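The Planner Who Came in August

Sketar had failed the same way 19 times by the time the coffee was gone, and Nilmini Gazi could not stop grinning.

"You're enjoying this," said Karthik.

"I am! Look at the plot. Look how clean that is!"

She swung the laptop around so he could see it. Two lines ran side by side, one for where the planner thought the fingertips were and one for where the arm believed it had put them, and they agreed beautifully right up until the hand came near anything soft. Then the blue line wandered off like a dog that had smelled something.

Karthik Mondal had written most of the controller, over two winters, and he took the blue line personally. "It's the compliance term," he said. "I told Nanna it was the compliance term."

"It can't be. I set it to zero on the last four runs."

He sat down on the carpet. He did his best thinking down there, legs stuck out, back against the wall, and Nilmini had learned to leave him alone when he did it. She was new. She had come over from Tela in August, where she planned routes for warehouse carts, and carts never had to touch anything. If a cart touched something, you had a meeting. At Brirenier touching was the whole job, and she still felt a little thrill every time the hand closed on a thing and the force numbers came up off the floor.

"Okay," he said at last. "Say it out loud. What does the planner know about the chair?"

"It's a mesh. A shell, a seat, two arms. 961 points after we thin it."

"And what does it think happens when a finger gets to the mesh?"

"It stops." She heard herself say it and put her hand over her mouth. "Oh, it stops! It thinks the chair is a rock."

"But the controller knows it's a cushion."

"So the controller sinks in, and the planner sees the hand inside the mesh, and it goes, well, that's impossible—"

"—and throws the pose out and asks for a new one." He was up off the carpet now. "Every single cycle. 100 times a second, it's telling the arm it can't be where it is. That's the wander. It isn't drift, it's an argument!"

They both started talking at once. Karthik wanted a soft layer around the mesh, a skin with some depth to it, where contact would cost a little more the deeper you went. Nilmini wanted to leave the mesh alone and let the planner ask the force sensor a plain question before it panicked: are we pushing on something? If yes, believe the arm. They argued happily for over an hour. Nanna Hjaltested came by at one point, listened with her coat on, said "do hers first, it's shorter," and went home.

It was shorter. It was eleven lines, and three of those were Nilmini's comments to herself. She typed them standing up. Karthik read over her shoulder and changed a less-than to a less-than-or-equal, and she let him have it, and they loaded the build while the sun came in low and flat across the floor.

"Same start pose?" he asked.

"Same everything. Just the front edge of the seat. Down, hold, and stay put."

"Go on, then. It's your fix."

She pressed the key. 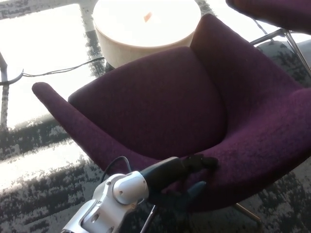 Neither of them spoke. Nilmini had the plot up on one half of the screen and the contact log on the other, and she was trying to watch both and the real hand too. The force climbed and leveled out. The red line went down to the surface, and a hair past it, and the blue line went with it.

"Rejected poses?" Karthik whispered, as though the thing could hear.

"None."

"None at all?"

"None! It's just... holding." She laughed out loud. "It believes itself."

He bent close to the screen and ran a finger under the two lines, all the way along to where they were still being drawn, a pixel at a time. Then he pulled out his phone and called Sewwandi Begum, who was running the Chien trials two floors up and had been chasing a wander of her own since spring.

"Are you using our planner?" he said. "The stock one, with the hard mesh? Okay. Don't touch anything. Nilmini's coming up with eleven lines."

Nilmini was already copying the file.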